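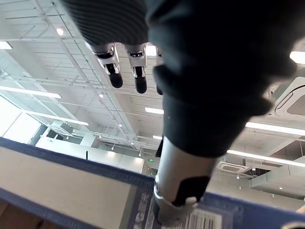
Figure 4. Cardboard box lid with a navy border and a beige centre panel. The barcode label sits next to the white printed characters.

### 4.2 Lids, boards and other awkward flat things

I'll admit I went into this part of the study expecting the boxes to be the easy bit. A box is a box, I thought, and the lid goes on top. By the end of the first week I had a whole page of notes about lids alone (Hernán Arboleda still teases me about it), and so they get a section to themselves.

As set out in Section 3, we kept a diary of packing and tidying jobs at the Grinard room, and 55 of the entries involve something large, flat and light. Lids like the one in Figure 4 make up a good share of these. The rest are boards, folded cartons and the odd sheet of card that had been used to protect a tabletop. I lumped them together because they cause the same sort of bother. They take up far more room than they weigh, they hide whatever is behind them, and there is hardly ever an obvious place to put one down.

Take the lid first. When a box is opened on the bench the lid needs somewhere to go, and in our diary it most often went flat on the nearest bit of tabletop, printed side up. Lovely for reading the label! Less lovely for the next ten minutes, when the lid is sitting on exactly the patch of wood you want to work on. Leaning it against the side of the bench frees up the top, but then lids slide, and the entries for that option are full of small grumbles. I tried both ways myself over several afternoons and ended up preferring a third, where the lid goes straight under its own box. The corners get a bit squashed if the contents are heavy, so I wouldn't do it with anything I had to send back.

The label turned out to matter more than I had allowed for. Where a box has its barcode on the lid and plain sides, the box goes anonymous the moment the two are parted. On 7 occasions a lid went back on the wrong box of the same size, and we only noticed when somebody came looking for the contents. Vakulenko (the stock list we used, described in Appendix B) has no way of recording a lid and its box separately, and I'm not sure I'd want it to. A pencil mark on the inside of each half sorted the matter out for us. It took me an embarrassingly long time to think of it.

Boards are a different kettle of fish. A lid can be picked up by one edge without much thought, whereas a big board wants holding at two well-spaced places or it swings about. It also blocks your view, and I underlined that in the diary more than anything else. While a board is up in front of a workstation you can't properly see the cabinet below the tabletop, or the corner of the bench you're about to clip with it. Tilting helps a little. So does clearing the top beforehand, which everyone agrees is sensible and which the diary suggests we did about half as often as we said we did.

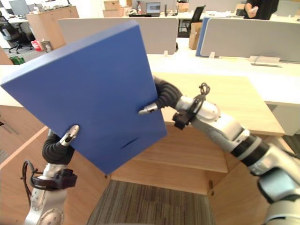 Zoia Kravets, commenting on a draft of this section, felt I was being too hard on boards and too soft on furniture. Her point was that a bench with side panels is a box in its own right, and that anything wide has to be brought to it from the front or from above. If the sides were open, she wrote, "half your grumbles would go away and you'd have a shorter paper". I think she's right about the grumbles. Side panels do make a handy thing to lean a board on, though, and I found 6 entries where that was plainly what had happened, so I'd be sorry to lose them altogether.

Her comment did send me back to the entries with a new question, namely where a board was going when it was lifted. The diary is patchy here. We wrote down where things started and where they ended up, and we were lazy about the bit in between, such as a board being parked on the carpet while someone fetched a cloth. I've left those entries in the totals but kept them out of Table 5. Anyone repeating this with the Gunoteck form should add a line for stops along the way.

One last remark on surfaces. Pale, smooth tabletops show every scuff and bit of card dust, and I suspect ours got wiped more often for that reason alone. I can't separate that from the general tidiness of the room with the data we have, and I come back to it in Section 5, where the cleaning entries are dealt with on their own.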